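Brulstead Laboratory Adds Household Electrical Items to Its Robot Training Collection

The Proltden project, a joint effort of the Brulstead Laboratory and the engineering firm Aigner, has begun a new round of recording in which two-armed robots are guided through the sorting and tidying of chargers, power strips and cables. The work opened in July and will supply examples for a learning system intended to handle small, mixed goods in repair shops and return centers.

In this method, a trained operator moves the robot arms remotely while the position of each joint, the state of each gripper and the view from several cameras are stored together. One complete attempt at a task is called an episode. The learning system later studies many episodes of the same task and attempts to reproduce the movements by itself, including in arrangements it has not met before.

The new round calls for 300 episodes of placing chargers and adapters into hanging baskets, and a further 618 episodes in which cables must be moved aside or untangled before an item can be picked up. Earlier rounds dealt with kitchen goods and packaged food, and produced 410 episodes that passed review.

"Rigid objects were the right place to start, but a return center does not receive only rigid objects," said Edeltraud Kofler, head of data collection at the laboratory. "A cord changes shape every time it is touched. We need our operators to show the system many ways of dealing with that — including the slow ones."

Operators have been instructed to vary the starting layout between episodes and to record a failed grasp together with the recovery that follows it. Episodes with a missing camera view or a gap in the joint readings are removed at review. Each operator completes a training period of five days before any recordings are accepted.

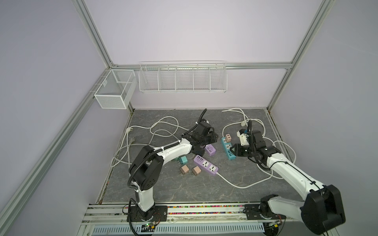 A Proltden workcell with chargers, power strips and white cables on the work surface. The right gripper holds a small plug adapter.

Items for the current round were selected in several colors and shapes so that the system does not come to depend on the look of any single product. All of them remain unpowered during recording.

The Ramesetti Fund, which supports the project, has approved the use of a second workcell for the cable tasks. Results from the first trained model will be presented to project partners once review of the charger episodes is complete. Organizations that wish to propose additional items for the collection may submit a written request to the laboratory's data office.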